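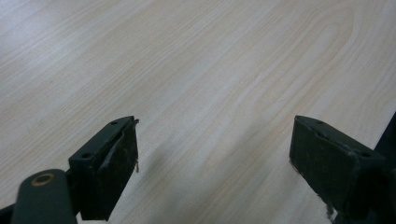
Frequently Asked Questions

Last updated 9/7/18

I get a lot of the same emails about the site, the record label and the reissues, so I finally sat down and put the answers in one place. If yours isn't covered, write to me anyway. I read everything, though I'm slow in July when the festivals are on.

What is Plurby?

Plurby is a small label and mail order shop for hard rock and heavy metal, mostly the kind of bands that put out one or two records, got dropped and went back to their day jobs. I started it as a blog where I moaned about how hard it was to find those records. Then a drummer who'd read one of my posts wrote to ask if I wanted to put his old demo out, and I said yes before I had any idea how you do that.

Is it just you?

Pretty much! I pick the releases, do the liner notes, pack the boxes and answer the emails. Mastering goes out to Alturex, and the vinyl is pressed at Rovport. I don't have the ears or the patience for the first job, and I definitely don't have the machines for the second.

How many copies do you press?

It depends on the band. The biggest run so far was the Bastos album, which was 3,000 on vinyl, and I lost a fair amount of sleep over it. Most titles are a lot smaller than that. If something is numbered, it says so on the product page, and no, I can't hold a particular number for you. People always want 61 or 666 and I'd never get anything out the door.

Will you repress the Bastos album?

This is the question I get most. The black vinyl is coming back. The red isn't, I promised the people who bought it that it was a one-time thing and I'm sticking to that. The CD never went out of print, so if you only want to hear the songs you can do that today.

Who are Bastos, anyway?

A four-piece who played anywhere that would have them, made one full album and one EP, and split up in the van on the way home from a show (that's how they tell it, and each of them tells it a little differently). If you like your guitars twin and your choruses shouted, start with side two. I know that's backward. Side two is better.

Are they getting back together?

They've played two reunion shows and talked about more. That's all I know. Please don't write to me asking for the singer's phone number – I've had that one more often than you'd think.

Are your reissues from the original tapes?

When I can get them, yes. Sometimes the tapes were lost, or wiped, or sat in a damp garage until there wasn't much left on them. In those cases we work from the cleanest vinyl or cassette copy we can borrow, and I say so on the back cover. I've bought too many "remastered" CDs that were somebody's crackly LP with the treble turned down, and I don't want to be that guy.

Do the bands get paid?

Yes. Everybody who played on the record signs off on it before I spend any money, and they get paid per copy plus a box of the finished thing. If I can't find all the members, the release waits. There's one I've been sitting on for years over a missing bass player.

How long does shipping take?

Orders go out within 4 working days. Pre-orders ship when the records show up from the plant, which can slip, and when it slips I post about it on the news page. If you order a pre-order and an in-stock item together they'll ship together, so make two orders if you can't wait for your T-shirt.

My record came with a split sleeve. What now?

Send me a photo and I'll mail you a new sleeve. I put the records outside the jackets for shipping, which helps a lot, but now and then a box gets drop-kicked somewhere along the line. If the vinyl itself skips or is warped, tell me which track and I'll swap it.

Can I send you my band's demo?

Please do, but send a link and not a giant attachment. I mainly do older stuff, and I've signed only a couple of new bands. I still listen, usually while packing. Three songs is plenty. Put the best one first!

Do you review records on the blog?

I do, just not my own. I don't review for money and I don't take down bad reviews. I've been wrong plenty of times (I once called a record "plodding" that I now own on three formats), and when I change my mind I add a note at the bottom and leave the old review up.

Do you buy collections?

Sometimes. Hard rock, metal, punk if it's loud. Send a list with the condition of each one, and please be picky when you grade. I can't take classical or big band, and I really don't have room for any more polka.

Can I pick up my order in person?

Sorry, no, there's no shop. I do set up a table at a few record fairs, and if you email me before one of them I'll bring your order along and knock off the postage.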